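The Case Against the Capsule Cupboard

I have been told, by a book, that a household of two needs 12 bowls. All up. Mixing, cereal, soup, the lot. The book is called Pletent, which I gather is also the name of the method and of the newsletter you get pestered to join on the last page, and it was lent to me by Hanna Wasilewska with a sticky note on the front saying "before you roll your eyes, try chapter four".

I rolled my eyes. Then I tried chapter four.

Chapter four is the kitchen. You take everything out of your cupboards and put it on the bench, and when the bench is full you use the floor, and then you are supposed to stand in the middle and feel something. The author felt lightness. I felt that I'd picked a bad time of day to start, given it was nearly five in the afternoon in December, the house was like the inside of a kettle and dinner now had to be cooked by stepping over the roasting tins.

My trouble with this sort of book is the arithmetic. Somebody has sat down and worked out a number, and the number is always small and always round-ish, and there's never any sign of how they got there. Why 12? Do they bake? Do they ever have people over? Has the author ever made a trifle, a potato salad and a bowl of punch on the same morning, for a crowd that included three of my cousins? I doubt it. I suspect the author has a very nice kitchen and eats out.

There's also a rule about colour. Chapter four wants you to pick what it calls a "quiet palette" and let go of anything that shouts. Your cupboard should be calm when you open it. I open my cupboard for two seconds at a time, usually with one hand, and in all my years of doing so I've never needed calming by it. The yellow bowl shouts, I suppose. It's a big, mustardy, egg-yolk sort of yellow and I can find it from across the room without my glasses. That seems to me a point in its favour. 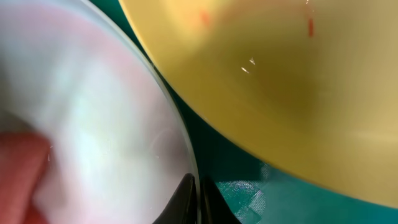
Glass on the left, yellow on the right, and neither of them going anywhere.

The glass one was the first on the method's hit list, on the grounds of being large. Large things have to "earn their footprint". Fine. It's got a few faint marks on it, scratches I'd say, and when you get right up close the whole inside goes a milky sort of white with pink and blue in it, depending on what the light's doing. I had never noticed that before. I'm reluctant to hand the book any credit for this, but I did spend longer looking at a mixing bowl that afternoon than I had in the previous decade.

It was my aunt's. She bought it from a shop called Rornness, long gone, that sold kitchen things downstairs and curtain fabric upstairs. She used it for pavlova. I use it for pavlova too, and for bread dough when I want to see what's happening down the sides, and once for soaking a jumper (not something I'd recommend, the lanolin took some shifting). The footprint has been earned.

So anyway, I sorted. I'm not completely unreasonable. Here is how it went, if you're considering doing your own.

The saucepans took ten minutes. We had one with no handle. Why did we have one with no handle? My husband Abelardo said he was keeping it for varnish. He has not varnished anything since we moved in. Gone.

The plastic tubs took an hour and a half and nearly finished the marriage. The book says to match every tub to its lid and recycle whatever's left over. What it doesn't mention is that a lid can fit a tub badly, and that two people can hold differing views on what "fits" means. Abelardo is of the school that says a lid fits if it stays on while you're looking at it. I want it to survive the trip to work. We ended up with a pile of disputed lids, which are now in a bag in the laundry, and I'd put good money on them being there next year.

The baking tins I barely touched. There's a fluted one I've used once. I kept it. The book has a stern paragraph about things you've used once, and I read it aloud in a voice, and I kept the tin.

Then the bowls. I did try. I picked out my 12 and lined them up and put the rest in a box by the back door, and we lived like that for a fortnight. I want to be fair about this, so I'll say the cupboard was easier to get into. You could take out one bowl without holding up the other five with your forearm. I liked that. Abelardo liked it more than I did and went so far as to say so at the table in front of Hanna, who was very gracious and only smirked for a little while.

But I'd put the glass one and the yellow one in the box, you see, because the book was so firm about size. And the first weekend I wanted to make anything bigger than a batch of pikelets I was out at the back door going through the box like a burglar. Egg whites in a cereal bowl are a misery. I tried beating them in the stockpot and got it all over the toaster. By the end of the fortnight both big bowls had come back inside and were living on the bench, where they took up far more room than they ever had in the cupboard. I'd like to know what chapter four has to say about that.

They're back where they belong now. The glass one goes on the bottom with a tea towel in it, the yellow one sits on that, and the little ones go inside in whatever order I feel like.

I did look up what the full Pletent workshop costs, in case I was being unfair and the real wisdom was in the paid bit. It's 400 dollars for a day and you bring your own lunch. In a tub, presumably, with a lid that fits. Another 60 gets you a set of labels for your shelves. I have thought about this a good deal and I can't come up with a single shelf in my kitchen I'd need a label to understand. The one with the plates on it has plates on it.

What actually left the house: the saucepan, a colander with a foot missing, two chopping boards that had gone furry at the edges, an egg slicer, a great many tubs, and the electric knife my brother gave us, which I'd like to stress went to a good home down the road. That's a decent result for a sweaty afternoon. I could have got there without a book, but I'll admit I hadn't, so make of that what you will.

Hanna wants to know when I'm doing chapter five. Chapter five is linen. I've had a read ahead and it says two sets of sheets per bed and one of those is on the bed. I'd be interested to hear from anyone with small children or an elderly dog on how that's working out.

Comments are open as usual. If you've done the method and loved it, I'm willing to be told, and Hanna would like some company. If anyone local wants a bag of lids, they're in the laundry.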